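Ferkeo gets a free update and a new release date on consoles

Jun 2, 2019

Trorwood has released the second free update for Ferkeo, its puzzle platformer set in the flooded city of Rantala. The patch adds four new levels, a photo mode and an option to remap every button.

Players who finished the main story can reach the new levels from the lighthouse map. Each one hides a set of coins, which brings the total in the game to 1,034.
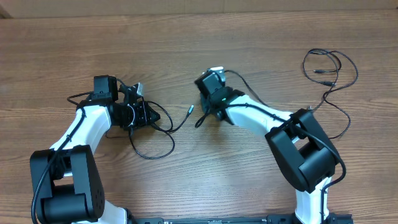
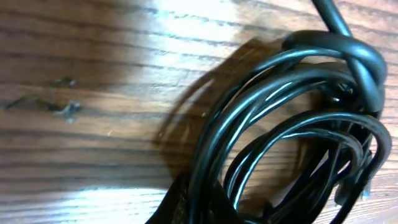
A wooden tabletop in both shots.

The update also fixes a bug that erased save files holding more than 500 screenshots. Trorwood says lost files can't be recovered — players who were affected will have to start over.

Console versions, first planned for the summer, are now due in December. Grirasura is handling the ports and will publish them as downloads only. The price will match the PC version, and saves won't carry over between systems.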